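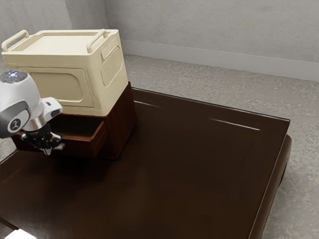

Figure 7.1 A dark wooden table with a small cabinet standing towards the back. Polished surfaces show wear, heat marks and old repairs more readily than matt ones.

Chapter 7
Surface Finishes on Household Furniture

Before you begin

You should have read Chapter 6 on timber movement and should know the difference between a hardwood and a softwood. You will need the sample boards you prepared at the end of Chapter 5. If your boards have not been sanded to the final grade, do that first.

7.1 What a finish does

Bare wood takes up moisture from the air and gives it back again. In a heated house this happens all year, and it is most marked in December, when the radiators are on and the windows are shut. A finish slows the exchange down. It does not stop it. A tabletop with a good coat of varnish will still swell and shrink across the grain, only more slowly, and the joints have time to adjust.

A finish also keeps out dirt. Skin oils, tea, candle wax and ink all go into open grain and are hard to remove later. Once a surface has been sealed, most spills can be wiped up if they are caught early.

The third job is appearance. Clear finishes deepen the colour of the wood and make the figure easier to see. Coloured finishes can bring a pale timber closer to a dark one, and a great deal of brown furniture sold as one wood is partly made of another. Never identify a timber by its colour alone. Look at the end grain, and where possible at a surface that was never finished, such as the inside of a carcase or the underside of a top.

7.2 The main types

Oil finishes soak into the wood and harden there. Linseed and tung are the two you will meet most often. They are easy to apply and easy to repair, but they give little protection against water and need renewing.

Wax sits on the surface. It gives a soft shine and feels pleasant to the hand. It marks with heat and is dissolved by white spirit. Wax is normally used over another finish, and on its own only where there is little handling.

Shellac is dissolved in alcohol and laid on in many thin coats. Applied with a rubber, it is called French polish. It gives a high gloss and can be repaired without stripping, as each new coat softens the one below it and joins with it. Its weak points are heat and spirits. A hot plate will leave a white ring, and a spilt glass of gin can take the polish off.

Varnish is a resin that cures to a hard film. It resists water, heat and alcohol better than shellac. When it fails it tends to crack or lift, and a patched area is difficult to hide.

Lacquer, in the sense used by furniture factories, dries by loss of solvent and is sprayed. Most dark furniture made for shops in the last century was finished this way, often with the colour mixed into the coating itself.

7.3 Examining a piece

Start with the whole piece and work inwards. Stand it near a window and look along the surface at a low angle, so that the light rakes across it. Dents, scratches and uneven coats will show at once. Then move to the edges and corners, where the finish wears thin first.

Next, examine the parts that are handled. Drawers tell you more than any other part of a cabinet.
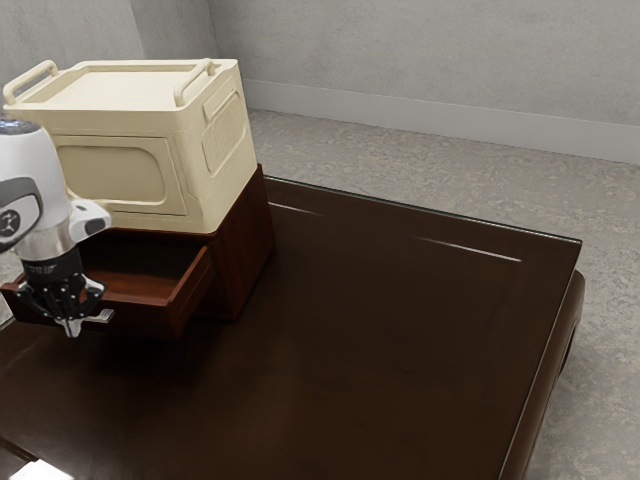

Check the top edge of the drawer front, where fingers rest, and the runners underneath. The inside of the drawer has usually been left bare or given a single coat, so it is the best place to see the natural colour of the timber. Note whether the outside face matches it. A large difference points to stain or a coloured coating.

Last, carry out a solvent test in a place that will not be seen. Put one drop of methylated spirit on the surface and wait. If the finish goes sticky, it is likely to be shellac. If nothing happens, dry the spot and try a drop of cellulose thinners on a fresh area. Softening here suggests lacquer. A finish that resists both is probably varnish. Wear gloves, open a window and keep the bottles closed between tests.

7.4 Case study: the Listar tables

The Listar dining table was made at the Correa works in Sudstead and sold mainly to hotels. The order book lists 2,291 tables, of which 2,108 were lacquered in dark brown and the rest left in a clear finish. Hortensia Bedoya and Pankaj Bhatia examined a group of them when a hotel in Marner replaced its dining furniture. They found that the lacquer had held well on the tops but had worn through at the front edges, where chairs were pushed in. Several tables had been touched up with varnish, which had not bonded and could be lifted with a fingernail.

Bedoya's record sheet is reproduced at the end of this chapter. Use the same headings for your own records: maker, timber, finish, condition, earlier repairs, tests carried out. Write down the result of every test, including those that showed nothing.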